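Home Modules Project Reports Staff Contact

Automation of Sorting Work at the Evenwood Site: Effects on Bench Staff

1. Background

Evenwood is the smaller of the two sites run by Womura, a firm that repairs and resells small household goods. Returned items are sorted by hand at benches and passed to repair, resale or scrap. In November the firm began to move part of this sorting to a robot cell supplied by Valari. The cell learns from recordings of people doing the task with hand-held grippers, so bench staff now spend part of each shift making recordings instead of sorting.

This report looks at what that change means for the people at the benches. It does not assess the robot cell itself, which was still being set up when the work for the report was done.

2. Method

Bench staff were interviewed during breaks and two full shifts were observed. Interviews followed a fixed list of topics – pace, training, physical strain, pay and expected future duties. Shift records were made available by the site office. No names are used.

3. Findings

3.1 Pace of work

On the old sorting line the pace was set by the incoming crates. A recording session has a target of 100 good recordings per shift, and a recording that fails the check has to be repeated. Most staff found this slower but more tiring to concentrate on. Several said that they had to unlearn quick habits, such as shifting an item between the fingers, that a two-fingered gripper cannot copy.
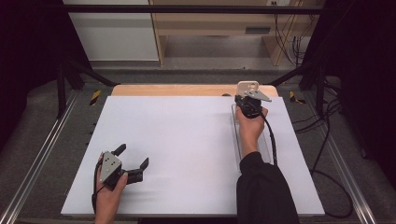
Breaks were also affected. Under the old arrangement staff stopped when a crate was finished. Recording blocks now last 45 minutes, with a fixed pause after each, and this was the most widely liked part of the change.

3.2 Strain

Complaints about lifting fell, as recording sessions use only light items. Complaints about the wrist and thumb rose. The site has no grip-strength guidance for this type of work – the existing risk assessment covers crates and benches only.

3.3 Skill and pay

Recording work is paid at the sorting rate. Staff felt that this was wrong, given that almost 300 recordings were needed before a new person's work passed the check reliably. The site office regards the work as temporary and has not regraded it.

4. Discussion

Ntuli's model of task transfer, used in the course module, treats the worker's skill as passing to the machine in one step. The Evenwood case fits this poorly. New item types arrive each month and each needs fresh recordings, so the demand for recording work may continue after the cell is running. Whether it will be offered to the present staff was not settled at the time of writing.

5. Recommendations

The risk assessment should be extended to gripper work. The pay grade should be reviewed once the cell is in regular use, and staff should be told beforehand which duties remain at the benches.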